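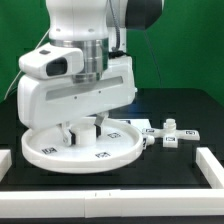 Home | Projects | Reports | Contact

Wurnus project, progress report to Delaunay
2026-10-24
Prepared by Nesma Abdel Hamid

Short one this time, sorry, full figures to follow with the November claim.

Tray. Done. Final shape is the shallow round dish with the raised rim, white, peg in the centre. We went back and forth on the rim height and lost a fortnight to it. Settled now. Plostix have the drawing and have quoted for a run of 1000. Quote is within budget, just.

Peg. Short version chosen. The tall one looked nicer on paper but the dish tipped when people knocked it, so out. Still want a slightly softer edge on the top, Plostix say no extra charge if we confirm before they cut the tool.

Markers. Black and white tags on the inside floor of the dish, spread out so they don't all sit on one side. Stickers lift at the corners after washing. Printing straight on to the surface is dearer but I think we will have to. Decision needed from you, see below.

Table and backdrop. Black top, bright green behind. Gusov wanted grey for both, we tried it, white dish on grey was hard on the eyes by the afternoon. Staying with black. Money for the grey boards (unspent part) moved back into materials.

Money. Underspent on travel, slightly over on samples. Invoice 1002 from Plostix is paid. The one before it is still in query, they charged delivery twice.

Late: the written handling guide. My fault, half drafted, will send the first 20 pages as they are if that helps you with the reveiw.

Needed from Delaunay:
- yes or no on printed markers
- sign off on the peg edge
- 2 more weeks on the guide please

Next: first trays off the tool in November if the sign off comes through in time, then wash tests, then Gusov gets thier set.

Nesma

Related reports
Wurnus: start-up report
Wurnus: rim height trials
Plostix sample costs, summary
Gusov site visit notes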